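Storage talk, speaker notes

Slide 1. Title
Say the name of the talk and move on. Questions at the end.

Slide 2. Where we started
Bastesel kept its stock records on paper until August. The count that month found 2,563 items on the shelves and 1,142 on the list. Pause here. Let people read the two numbers.

Slide 3. What was missing
Most of the gap was small parts. Staff moved them between bins and wrote nothing down. The Sakia site had the same problem with fewer shelves.

Slide 4. Labels
We printed 145 bin labels in one afternoon. Large type, one part number each. Storex bins take a clip-on label, the older bins need tape. Mention that tape peels in the cold room.

Slide 5. Sorting by color
Color works for a few groups. Past that, people mix up the close shades, so the number still has to be on the label. Small blocks on a pale mat, among them red, green, yellow and blue.
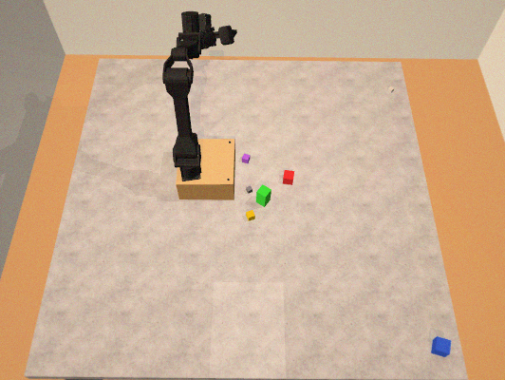
Slide 6. Questions
Leave the contact page up.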